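How to get limescale off a laminate benchtop

Hard water leaves a dull grey film that ordinary spray cleaner won't shift. 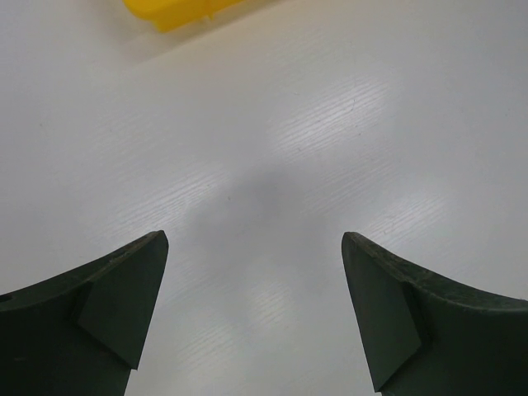 Most of it comes from water left to dry around the kettle and taps. If you're on bore water you'll see it within a week of moving in.

You need white vinegar, warm water, dish liquid, two microfibre cloths and an old credit card.

Wipe up crumbs first, then wash the whole bench with dish liquid and dry it. Grease stops the vinegar reaching the scale.

Mix one part vinegar to 3 parts warm water. Wet a cloth, wring it until it stops dripping and lay it over the marks for about 6 minutes. Keep it off the joins — laminate swells if liquid gets under the edge, and it won't go back down.

Lift the cloth and rub in small circles. Thick crust near the tap can be eased off with the credit card held nearly flat. Don't use scourers or cream cleanser on a gloss finish.

Rinse twice with plain water and dry straight away.

Never use vinegar on marble or other natural stone. Never mix it with bleach.

Chaltu Sisay wrote in to say the same mix works on her shower screen, left on for longer. I haven't tried it on coated glass.

Updated Jan 11, 2022 by Lorcan Daly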